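4 Setting Up the Zoner Beverage Station

4.1 Before you start

Read this section before connecting the Zoner 2000 to water or power. The unit weighs 7 kg empty. Place it on a level surface that can carry the weight of the machine with a full tank. Leave 2 inches of clearance on each side and at the back.

CAUTION: Do not place the unit under a wall cabinet with the lid closed against the cabinet base. Steam leaves through the rear vent.

The heating element draws 1570 W. Connect the unit directly to a grounded wall outlet. Do not use an extension cord or a power strip.

4.2 First fill and rinse

1. Lift the water tank straight up by its handle.
2. Remove the tape from the tank valve.
3. Rinse the tank with cold tap water. Do not use soap on the valve.
4. Fill to the MAX line and set the tank back until it clicks.
5. Put a large mug on the drip tray.
6. Close the lever with no capsule inserted.
7. Press and hold RINSE until the light stays green.
8. Empty the mug and repeat steps 5 to 7 twice.

Note: The pump is loud during the first cycle while air leaves the line. If the noise continues into the second cycle, take the tank out and seat it again.

4.3 Capsules

Use only capsules of the size printed inside the lever. A capsule with a dented rim will not seal, and water will run into the used-capsule bin. Store capsules at room temperature, away from the rear vent.
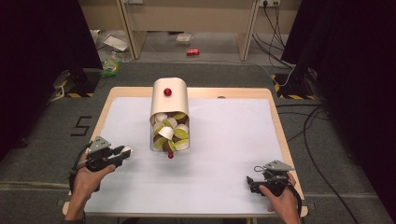
Capsules from an opened package should be used before the date on the outer box. Once the box has been thrown away, write the date on a label and keep it with the capsules.

1. Raise the lever fully.
2. Insert the capsule with the foil facing the front of the unit.
3. Lower the lever in one movement.
4. Select the cup size.
5. After the flow stops, raise the lever. The capsule drops into the bin.

CAUTION: Do not raise the lever while the cup light is flashing. The chamber is under pressure.

4.4 Water hardness

The factory setting is for hard water. To change it, hold RINSE and LARGE together until both lights flash, then press SMALL once for each step down. The setting is kept after a power cut.

If the descale light comes on, finish the current cup and go to Section 7. Use Arnitz descaling liquid or an equivalent based on citric acid. Vinegar damages the tank valve seal and is not covered by the warranty.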